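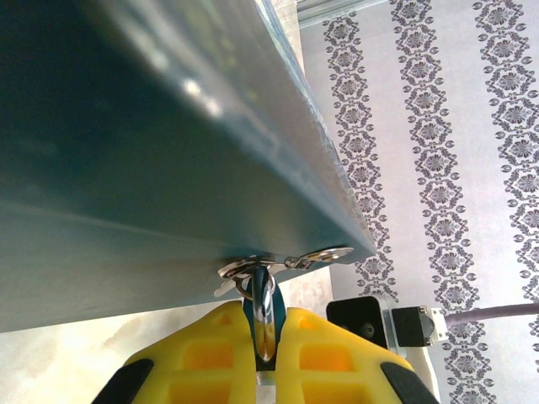
Cadham Community Arts, Press and Outreach Team

FOR IMMEDIATE RELEASE

Cadham's Winter Print Swap is back, and we've got 142 tables' worth of art to trade

Hi everyone, Dilek Altıntaş here from the press desk (the press desk is the end of my kitchen counter, but it has a lamp now!). I'm so happy to tell you that the Winter Print Swap is coming back to the old Barbu Hall, and it's bigger than last June's by a mile. We had 30 tables then and people were trading in the hallway.

If you've never been, it works like this. You bring any art print you're tired of looking at, framed or not, and you trade it for one you like better. Posters count. Postcards count too, though you may have to throw in a couple. Museum shop favorites always go fast, and I'd bet money that the Van Gogh table is picked clean before lunch again.

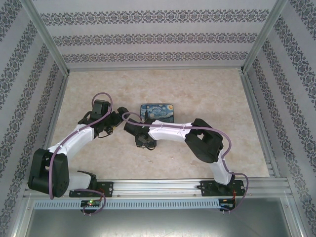

I should also mention the kids' corner, which Paraschiva Lazăr is running this year. She'll have linoleum blocks, washable ink and a big stack of paper, and kids can trade what they make on the same terms as the grown-ups. Last time a seven-year-old walked off with a very nice harbor etching in exchange for a purple horse, and both sides seemed thrilled with the deal.

Finn Wendt is back with his framing bench. Bring your frame and he'll cut a mat for $10, or $13 if it's an odd size (please measure at home, he begged me to put that in). Giko Coffee is pouring in the lobby and the soup is from Pestov Bakery, same as before.

"I came in to get rid of one poster and went home with four," says Emilian Radu, who started the swap. "My wife has asked me to bring five this time."

Table sign-up is free and closes 31st December. Members of the press are welcome any time the doors are open, and I'm glad to set up interviews or send you a floor plan. Just leave a message for me at the Barbu Hall office. If I'm out, ask for Dorin Zamfir, who has the other set of keys and knows where everyone parks.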